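In Praise of the Edges of a Room
by Maxine Hapeta

I was brought up to believe that a tidy room is an empty one. My grandmother in Boltstead kept a front room that you could have skated across, with a settee along one wall, a clock, and nothing whatever on the window sill, because things on a window sill were, to her mind, the beginning of the end. I loved her dearly and I ate a great many biscuits in that room (over a plate, with the other hand cupped underneath), and it has taken me most of my adult life to admit that I never once wanted to sit in it.

I have been thinking about her front room because of a long article on clearing out your house which a friend in Prelten sent me in September, with the words "thought of you!", and I have tried to take that kindly. It ran to 2,818 words, if the counter at the top was to be believed, and I read all of them in the bath. It was a stern piece of writing. Every surface was to be cleared. A chair was for a person and if there was anything on it other than a person then you had, I'm afraid, let yourself down. Bags were to live in a cupboard, coats were to live in another cupboard, and the author seemed to have a very large number of cupboards.

I got out of the bath and looked at my own back room, where I do nearly everything, and I found that I disagreed with almost the whole article. So I am going to say why, at some length, and you must put the kettle on if you feel the need.

What I believe is that a room needs a clear middle. I will go to the wall for that. If there is a table, the table should be somewhere you can lay a thing down flat and push it about and have a proper look at it, without first moving the post, the fruit bowl and a jumper. But the edges of the room are a different country, and I think they should be allowed to fill up. A room in use has to put its things somewhere, and if you have seen to it that the middle stays free, then the edges are the right and natural place for them to wash up.
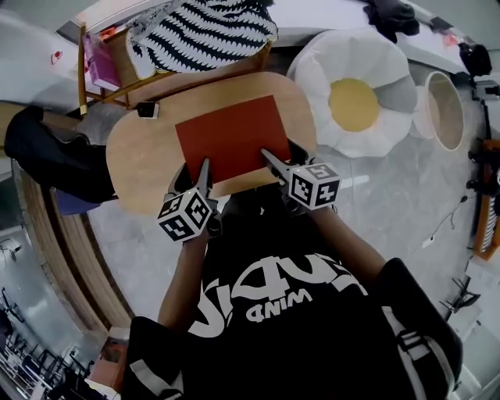 A table with one job on it: the red sheet in the middle, and the zigzag on its wooden chair beyond.

I like that table very much. It is a light wooden one with rounded corners, and I have a great deal to say in favour of rounded corners, having spent three years with a square-cornered table in a narrow kitchen and a bruise on my hip that never quite went away. But mostly I like how much of it is free. There's the flat red sheet, and there's a little black object with a white face right over on the far edge, well out of anyone's road, and that leaves plenty of wood to work on. You could shove the sheet to one side and still have room for your elbows.

And then look what goes on past the table! A pink box is leaning against a chair. My grandmother would have had that box away before you could turn round. I would leave it. A box that leans against a chair is a box somebody can find again, and I have lost more things by putting them away sensibly than I ever have by leaving them against the furniture. My good scissors went into a sensible drawer some while ago and have not been heard from.

I should say something about the egg. There is a plush cushion over on the right like an enormous fried egg, with a scalloped white rim and a round yellow yolk, and I was won over the moment I saw it. I know the argument against a thing like that. It's big, it's a bit daft, it goes with nothing, and what on earth do you do with it when you have visitors. The article had a whole paragraph on what it called novelty soft furnishings and it was not a tender paragraph. But I have noticed that when people come into a room with one silly thing in it, they go a little soft about the shoulders. They sit down sooner. A room in perfect taste makes me check the soles of my shoes, and I can't be the only one.

I do think one is about the right number, mind you. If everything in the room is a joke then it becomes hard work again, in the way that a very jolly uncle is hard work. One big egg, with a plain round basket next to it to steady things, seems to me well judged.

The basket deserves a word as well. I have always been a basket person. I own eight of them, and my husband would like it known that he considers this too many. A cupboard asks you to open it, and then to move whatever is at the front, and then to bend. All a basket wants is for you to drop something in its direction. If you live with people who don't put things away (and I do, and I am one), a wide round basket on the floor will get you further than any amount of fitted shelving. The article said baskets were "clutter with handles". I had to put it down for a minute at that.

Now to window sills, where I part company with my grandmother most sharply.

A window sill is a shelf that the builder has given you for nothing. It's at a good height, it's by the light, and you pass it on your way to everything. People have been putting things on window sills for as long as there have been windows, I should think, and they've been told off for it nearly as long. I put it to you that the coat you took off when you came in, and mean to put on again when you leave, has no business being hung in a cupboard in between. It is in transit. It's like a parcel at the post office. Bundle it on the sill and get on with your afternoon.

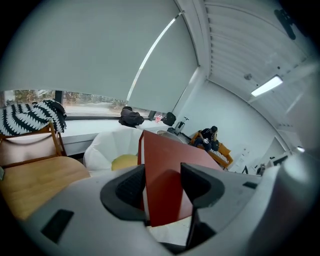
The blind well down, a jacket on the sill, and somebody nicely settled on the sofa.

Somebody in that room agrees with me, because along the sill there's a dark jacket in a bundle, and then a bag further on, with one or two small bits between them, and I don't find it a mess at all. I find it restful. I like to think that somebody came in and got straight on with being there. And in spite of everything on the sill, there is a person on the sofa with their head down over something small and white, quite at home, with a striped cushion for company and all that lovely mustard yellow to sit on.

I will take a moment over the yellow, if I may. When I was choosing covers for our own sofa I spent a whole Monday in the Sultix showroom out past the ring road, and the assistant steered me very firmly towards grey. Grey, he said, would go with everything. And so it does, and I've had it ever since, and on a wet afternoon in winter it goes with the sky and the pavement and my mood. Look under the hem of that blind and you'll see bare brown trees and a strip of pale grey outdoors, and then look at the mustard, and you'll understand why I am cross with myself. The less colour there is out of the window, the more of it I want on the inside. A yellow cushion in a white seat is worth a good deal at that time of year, and I wish I'd had the nerve.

Black and white against it works beautifully too, and I hadn't expected that. There are the stripes on the sofa, and over on the wooden chair there's a zigzag, and neither of them matches the other and neither of them seems to mind. I was always taught that patterns had to be introduced to each other carefully, like cats. I'm beginning to think you can simply keep them to the same two colours and let them get on with it.

And that brings me to the chair with something on it, the item over which the article and I nearly came to blows. A chair is for a person, it said. Well, yes, when there's a person. But most of us have one more chair than we have people, and for all the hours in between, the back of that extra chair is the best place in the house for whatever is warm or soft and wanted again later. You can see it, you can reach it, and when a visitor comes you lift it off and the seat is theirs. My neighbour Mrs Polishchuk keeps a blanket on hers from the first cold night until Easter and regards it as part of the chair.

There are limits, of course, and I'd be a poor sort of advocate if I pretended otherwise. I do think the floor should be walkable. I think you should be able to get at the window, and I think anything that has sat on the sill so long that you've stopped seeing it ought to be picked up and asked what it's doing there. I go round mine with a duster and a bin bag now and then, and it takes around 3 minutes if I don't stop to read anything, and I always stop to read something. And if the edges begin to creep in towards the table, as they will, then you must be quite fierce and push them back. The table is the thing to defend.

But I won't be made to feel badly about a jacket. I wrote back to my friend in Prelten and told her so, in a letter a good deal longer than the one she'd sent me, and I cleared the table to write it on, and everything that had been on the table went on the sill.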